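Garment Care, Week 5: Folding a Long-Sleeved Shirt
Handout for the evening group, Lustby Centre
Notes by Callum Crabtree

Right, on to shirts. Last time we did towels, which forgive nearly anything, and I promised you something with a collar. Bring one of your own, clean and with the pockets emptied. Mine's an old cotton one that has been through this lesson more often than I have.

Before any folding, get the thing laid out. I know it's tempting to grab a shoulder and start, but five minutes spent pulling the sleeves away from the body will save you redoing the lot. Start with the collar end furthest from you and work down towards the hem.
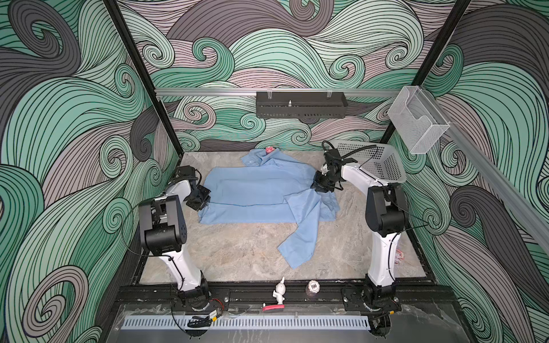 Should the shirt be buttoned up before you fold it?
Do the top one, the third and the last one, and leave the rest. That holds the two fronts together without you standing there all night.

Once it's buttoned, turn it face down and smooth from the middle outwards with flat hands. Bring one side in to about the middle of the back, then lay the sleeve straight down along that edge. Same again on the other side. Tail up first, then fold the whole lot in half towards the collar - and stop fiddling with it!

The placket is the bit people rush. It's the double strip down the front that takes the buttons and buttonholes, and being thicker it keeps a crease far longer than the cloth either side. Run your thumb down it before you turn the shirt over. If a button feels wobbly, put the shirt aside for mending (we do shanks and four-hole buttons in March).
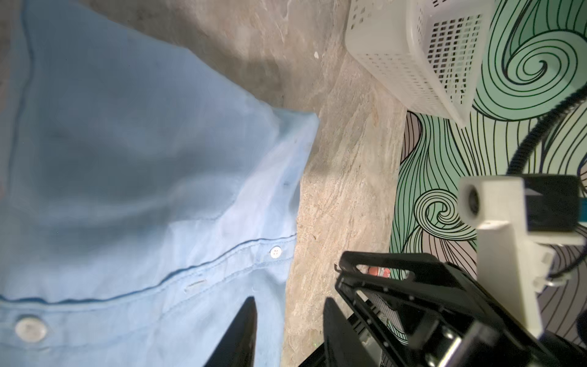
Front placket of a light blue shirt, with a stitched buttonhole between two white buttons.

For next time: fold the same shirt three times at home and bring it in on the third fold, however it looks. We'll be stacking them on the Plikness shelves, so keep yours no wider than the sheet this is printed on.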